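Notebook, charging decisions project (Bilport and Namwood courts)
4/4/18, continued from the last page 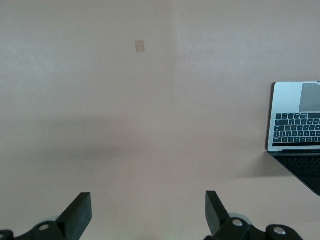
Reading of the Kershaw files

Finished the second box this morning. We have now 1,377 case summaries in the table, of which 200 are the sample that Dorothy Rowbotham and I both read separately. In these 200 we disagree on 9. I expected more, so I am content, but the 9 are all of the same kind and I want to write it down before I forget.

The problem is the column "weapon present". I marked yes when the knife was in the same house as the drugs. Dorothy marked yes only when the prosecutor put it in the charge. Both readings can be defended. In one Bilport file the knife was in a kitchen drawer and the cannabis in a car outside, and I see now that my yes was too generous. In another the defendant had the knife in his coat at the moment of arrest, but it was never charged, and there I still think no is wrong.

Proposal: split the column in two. First, weapon mentioned by police. Second, weapon charged. Then the difference between them becomes something we can look at by itself. Isa must change the form for this, I have asked her.

Other things

Namwood summaries before August use the old offence codes. Do not merge them yet! I did it by mistake on Monday and had to go back to the saved copy, two hours lost.

"Withdrawn" and "discontinued" are used by the Namwood clerks as if they are the same word. Bilport keeps them apart. For now I copy exactly what is written and leave the grouping column empty.

Guilty pleas on the day of trial: count as plea, not as trial. Dorothy agrees. Already corrected in 20 rows, marked with my initials.

Duty solicitor or own solicitor is missing in many of the older files. Is it worth to ask the court office again? Last time they answered after five weeks.

To do

Read the 9 again with the new columns, both of us, without looking at the first answers.
Write to Kershaw about the third box, and ask if the sentencing remarks are in it.
Check the spelling of defendants' initials, rows from the first box only.
Send Isa the list of old codes.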